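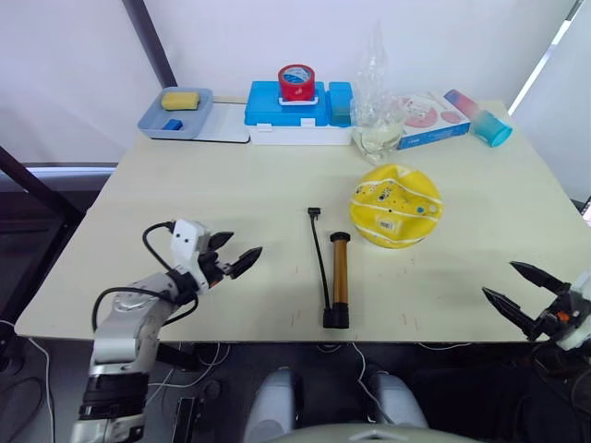

Younes Younis asked: My wife and I moved to Lurkbridge in February and have been going to Mass there ever since, but we are still registered at our old parish in Clidness. Our son is due to start First Communion classes. Do we have to register at the new parish first, and do we need a letter from the old one? We still give to the Clidness building fund and would like to finish our pledge. It was $4000 and we have $800 left to pay.

Posted September 2025

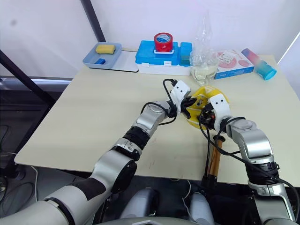 Espiritu replied: Register where you live now. It is usually one form, and you can pick it up at the parish office or after Mass. Most offices don't ask for a letter, but they will want a copy of your son's baptism certificate. If you don't have it, call the church where he was baptized - that may not be Clidness - and ask for a new copy. Do this soon, as classes fill up.

The pledge is separate. You can keep paying it after you move. Just tell the Clidness office your new address so the yearly statement reaches you.
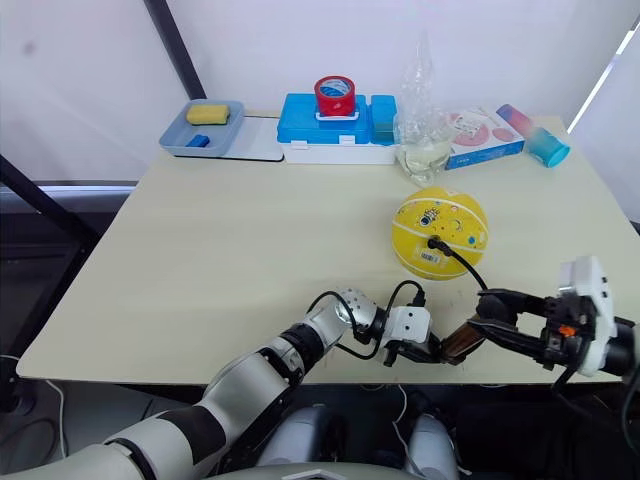
Yellow ball with a black hose, on the table.

teltlow_mom replied: We changed parishes and the new one never asked for anything. Nearly 2000 families there, so maybe they were just busy. My daughter did have to go to two parent meetings with me before classes started. Ask the religious education office, not the front desk. They run the sign-up and they know the dates.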